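Questions people ask me about the furniture workshop

Last updated Nov 16, 2022

I get the same emails over and over (lovely emails, mostly!) so I've put my answers in one place. If yours isn't covered, write to me and I'll add it when I next have a quiet evening.

Where are you, exactly?

Tranenthorpe, behind the old bakery. If you're coming from Asstead, ignore the sat nav when it tells you to turn at the chapel, because that lane ends in a field. Carry on past the garage and take the next left. There's room for two cars if the first person parks nicely.

What sort of things do you take on?

Tables, mainly. Kitchen tables, desks, the odd sideboard, and chairs if they only need a clean and a wax. I don't do upholstery and I don't do cane seats. For cane, try Erzsébet Rácz over in Gunavstead, who did four dining chairs for my mum and made a beautiful job of them. She has a waiting list but it moves.

How much does it cost to have a table top refinished?

It depends on the size and on what somebody put on it before you. A small kitchen table starts at £538, and that covers stripping, sanding, three coats of oil and a final wax. A big farmhouse one that seats eight is usually £762. If it's been painted with gloss I'll need to see it first, and I might make a face.

Do I have to bring it to you?

No, I can collect within the villages. Take everything out of the drawers, please. I've had a drawer of cutlery slide out on a roundabout and I'd rather not do that again.

Oil or varnish?

Oil, nearly every time. Varnish is tougher for the first few years, I'll give it that, but once it chips you have to strip the whole top to make it look right. With oil you rub down the bad patch and go again. I use the Deschamps hard oil in satin for pale woods. People do ask for matt and then find it shows every greasy thumbprint, so have a think about who eats at your table.

Will it change the colour?

A bit, yes. Wipe a damp cloth over bare wood and the colour you get is pretty close to how it'll look oiled. Pale woods go warmer, and they keep getting warmer for a few months if they're by a sunny window. Move your fruit bowl now and then or you'll have a fruit bowl-shaped ghost.
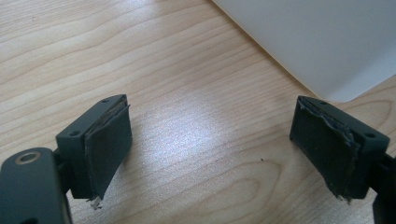
Light wood, with the grain showing.

How long before I can use it?

Gentle use after two days, proper use after a week. By gentle I mean a cup of tea on a coaster. No plastic tablecloths for a month! The oil needs air to harden and I've seen some very sad sticky tops.

What do I clean it with?

Warm water, a drop of washing-up liquid, a cloth you've wrung out properly. Dry it afterwards. Skip the kitchen sprays and anything with lemon on the label. Once a year give it a thin coat of oil, and I do mean thin: wipe it on, wait fifteen minutes, wipe off all you can.

Then lay the oily rags out flat outdoors to dry, please. Scrunched up in a bin they can heat up and catch fire.

Help, there's a white ring.

Don't panic. It's moisture in the finish and often goes by itself in a day or so. If it doesn't, try a little wax on very fine wire wool, going with the grain. Black rings are a different matter (water and iron, usually) and those need sanding or oxalic acid, so send me a photo before you try anything.

Do you run classes?

I ran one in September and it was great fun, if a bit dusty. I'd like to do another in spring. Bring something small, a stool or a tray, not your gran's dresser.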